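The case against counting range balls

Most club golfers who keep any record of their practice keep the wrong one. They write down how many balls they hit. The number is easy to collect, it goes up every week, and it has almost no bearing on what happens on the course.

I logged my own sessions at Curnbridge for a full season. The total came to 3,079 balls over 107 visits, and my handicap at the end of September was the same as it had been in spring. The log could not tell me why. It held a date, a club and a quantity. It did not say what the target was, how far each shot finished from it, or whether I had changed clubs between shots.

A useful record has a task in it. Pick a target, pick a width either side that counts as a hit, and play 20 shots, changing club each time. Write down the hits. A session of that kind takes less time than emptying a large basket, and the figure it gives can be compared with last month's.
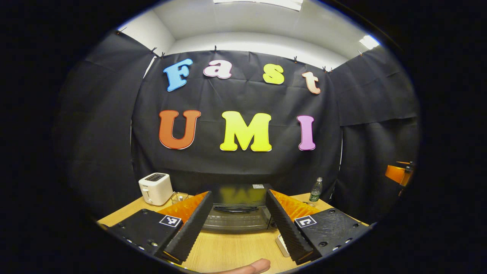

The usual objection is that block practice – the same club to the same flag, over and over – is how a swing change gets built. I accept that for the first few weeks of a change. A new grip or a new ball position needs repetition before it can be tested. The trouble is that most players never leave that stage. The tenth seven-iron in a row is played with nine corrections already made, and the course offers no such help.

Putting is worse. The practice green at Imberg has flat holes in the middle and sloping ones at the edge, and the flat ones get nearly all the use. Holing out from four feet on the level is pleasant. It should be a small part of the work.

Ranges could help at little cost. Baskets are priced by volume, so volume is what people think they are buying. A bay sold by the half hour, with a printed score card and a fixed set of targets, would slow players down. I would pay slightly more for it.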